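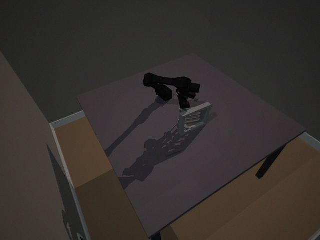 Fig. 1. Simulated arm with its gripper at the top corner of the slatted frame.

4.2 Recording a set of examples

Allow an afternoon. The Plustis recorder is patient, and you may as well be too.

1. Open the table layout and press Reset. Wait for the arm to stop moving before you touch the controls.

2. Name the session. "Test", "test2" and "final test" are already taken, mostly by Declan Oakley.

3. Press Record, then guide the gripper to the object at a steady pace. Stop dithering before you start recording – the learner copies dithering beautifully.

4. Close the fingers, lift, hold for 2 seconds and press Stop.

5. Mark the attempt Good, Poor or Discard. Poor is for clumsy grasps that still held.

6. Change the light angle and the starting pose, then repeat until you have 70 attempts marked Good.

Note: Shadows are recorded along with everything else. A set made under one lamp setting teaches the learner a great deal about that lamp.

Caution: Reset during a recording deletes the attempt without asking. We have requested a warning box. See ticket 689. 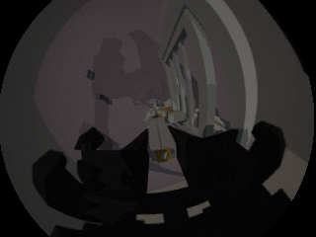 Can I mix attempts by different operators in one set?
Mixing is fine, provided each operator records at least 11 attempts and signs in under their own name.

7. Press Export and leave the window open until the progress bar closes itself.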